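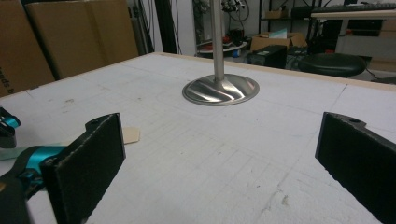

Atelier de manipulation : le projet Nestach

Le club de robotique du lycée de Mevombridge poursuit, depuis le mois d'octobre, son projet de préhension assistée, baptisé Nestach. Les élèves travaillent sur un plateau blanc quadrillé au crayon, avec un pied en acier inoxydable à base circulaire.

L'objectif fixé aux équipes est la constitution de 410 démonstrations exploitables. Chaque élève en réalise 20 par séance, à la pince tenue à la main, puis consigne ses observations dans le cahier commun. Le métal poli a été retenu à la demande de Zhiqiang Feng, responsable pédagogique du club — ses reflets compliquent sensiblement le travail de l'équipe chargée de la vision.

Le règlement de la rencontre de Roltden, à laquelle le club est inscrit, impose la remise d'un dossier technique de 2000 mots. Sa rédaction est confiée aux élèves de première.

Imprimer cet article
Envoyer par courriel

Articles récents
Préparation de la rencontre de Roltden
Le module Wan : premiers essais
Inscriptions au club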